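Last updated March 16, 2019

Vonside to lease two robot arms before deciding on purchase

Vonside, which runs serviced apartments for long-stay guests, will lease two gripper-equipped robot arms for kitchen work and put off a decision on buying until the lease has run its course, the company said in a statement to building owners.

The arms will come from Maltari, a supplier of automation equipment for hotels and rental housing. They will be used to set out and clear small tableware on the counters of furnished units, a job now done by hand between stays. Vonside manages 113 apartments and has asked for a budget that covers the lease, spare fingers for the grippers, cameras, mounting hardware and staff training.

Veikko Peltonen, who heads operations at Vonside, said the company had first looked at buying four arms outright. That plan was dropped in February after the quotes came in.

"The arm is the part everyone asks the price of," Peltonen said. "We had left out the cameras, the mounts, the insurance and the hours our own people would put into it. Once those were on the sheet, four was too many to start with."

The lease includes one service visit per quarter. Replacement gripper parts are billed separately, and Vonside has set aside money for two full sets. Cameras are also a separate line. The company plans to use a fixed camera by the counter along with a small one at the gripper, and wants both types covered by the same support contract.

A second supplier, Climoso, also submitted a bid. Its price for the arms was lower, but the offer did not include on-site service, and Vonside said it would have needed to hire a technician. Climoso has been invited to bid again if the company goes ahead with a purchase.

Peltonen said the choice of items for the work was deliberately modest: a bowl, a spoon, an ordinary kitchen counter. Guests leave such things out every day, and the company wants its cost estimate tied to them. 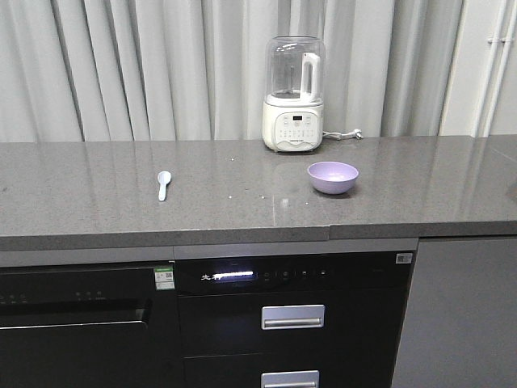
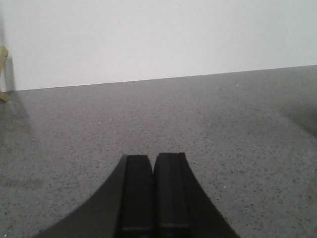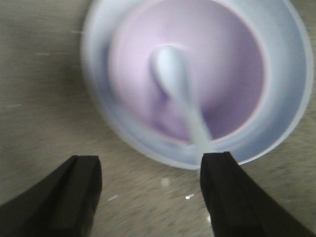
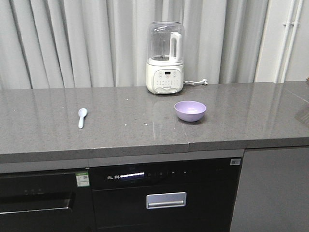
Counter work with small tableware, from the fixed camera (first and last pictures) and at the gripper (third); the second, also at the gripper, shows no tableware, only an empty speckled surface.

Owners will be asked to approve the lease budget at their next meeting. The purchase question will be treated as a separate item, with its own figures for power, storage and repairs. Vonside said it would not ask owners to remodel any kitchens for the equipment, and that units with very short counters would be left out of the plan.

The company also wants written terms on what happens to leased arms that are returned with worn fingers. Maltari's standard contract charges the full price of a new set. Peltonen said talks on that clause were still open and that he expected an answer within 30 days.

No jobs will be cut during the lease, according to the statement. Housekeeping staff who take the training will be paid their normal rate for those hours.

Contact the newsroom | Copyright 2019 | Back to top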